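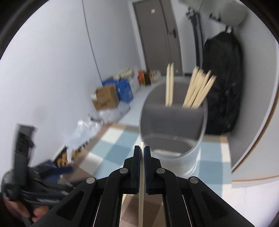

Wooden sticks standing in a tall grey container.

Why Do We Store Sticks Standing Up?

Craft sticks, garden stakes and stirrers are all made of wood, and all of them are easy to lose. One simple way to keep them together is to stand them in a tall container with an open top. This page from the Remero Children's Learning Centre explains how it works.

What keeps them upright?
A stick cannot balance on its end for long. Its base is very narrow, so the smallest bump tips it over. Inside a container, the stick leans until it touches the wall. It is now held at two points: the bottom end rests on the base, and the upper part rests on the side or the rim. Scientists say that the stick is supported.

Why do they lean different ways?
When there are only a few sticks, each one has room to move. Some lean to the left and others to the right. As more are added, they press against one another and stand straighter. A full container looks much neater than one that is nearly empty.

Why is the container tall?
A short cup may fall over when long sticks lean on its rim, as their weight is high up. A tall container supports them closer to the top. A wide, heavy base also helps. If you can see through the sides a little, you can check what is inside without tipping everything out.

Words to know
Cylinder: a shape with round ends and one curved side.
Rim: the edge around the top of an open container.
Translucent: letting some light through, but not as clear as window glass.

Try it at home
Ask an adult for a plastic cup, a tall jar and a handful of craft sticks. Place one stick in the cup and look at the way it leans. Add more, one at a time, and watch how the angle changes. Repeat the activity with the jar and draw both results. Sticks with splinters or sharp ends should be given to an adult. Please work on the floor or at a low table, and return all sticks to their container when you have finished.

Text by Danica Karagiannis. Reviewed by Mudassar Sethi.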